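About Walledlow

Walledlow records people doing ordinary work and turns the recordings into training data for robot arms. We began as a two-person contract shop run by Albane Besson and Mireille Hamel out of a unit in Lolton, and we now have 11 staff, most of whom spend at least part of the week collecting.

What we do

A customer sends us a task and, usually, a description of the arm it will run on. We work out how a person should perform the task so that the arm has a fair chance of copying it, then record it until the agreed count is reached. A typical order is 1750 accepted episodes of a single task. Rejected episodes are kept separately and delivered on request, with the reason for rejection attached to each one.

We use two methods.

Hand-held demonstration. The operator holds a gripper tool and does the job directly. The tool carries its own camera, so the view recorded is the view the arm will have when the same gripper is mounted on it. No robot is needed on site, and we can work in offices, kitchens, stockrooms and corridors with very little setup.

Remote control. The operator drives the customer's arm from a pair of leader arms. It is slower, and operators tire sooner. We use it where joint limits matter, where the load is too heavy to hold at arm's length, or where contact forces have to be logged at the robot's own wrist.

Many orders combine the two. The Siddiqui order, our longest-running, uses hand-held data for the bulk of the set and remote control for the last few centimeters of each insertion.

How a task is set up

Léonie Guillot writes the task sheets. A sheet states the start condition, the end condition, which variations are wanted and which are not allowed. For cloth work it also states how the cloth is to be gripped, how much may hang free of the jaws, and when a regrip counts as a new episode. Operators practice from the sheet for 4 hours before any of their recordings are counted.

Armelle Moulin runs review. Every episode is watched once at normal speed. Common grounds for rejection are jaw closure out of sync with the video, loss of tracking when the tool is turned too quickly, and a pause longer than the sheet allows. Soft and flexible objects have the highest rejection rate and are quoted accordingly.

People

Albane Besson, operations and quotes
Mireille Hamel, hardware and calibration
Léonie Guillot, task design
Armelle Moulin, review
Marcelle Joly, operator training and scheduling

Our operators are employed by us and paid by the hour, with no bonus per episode. Shifts on the hand-held tool are capped at five hours, breaks included. Faces are blurred before delivery.

Where we work

The Lolton unit has eight recording bays and a calibration bench. A second site at Roltholm opened in June for remote control work and has room for full-size arms on fixed bases. We also travel to customer buildings when the task depends on them.

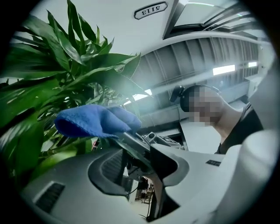
TASK FAMILIES / Cloth and surface care

Leaf cleaning on a large indoor plant, hand-held method, blue microfiber cloth. The cloth is held bunched in the gripper and applied to the lower leaves. The sheet for this task treats a bent stem as a failed episode and allows the operator to approach from any side.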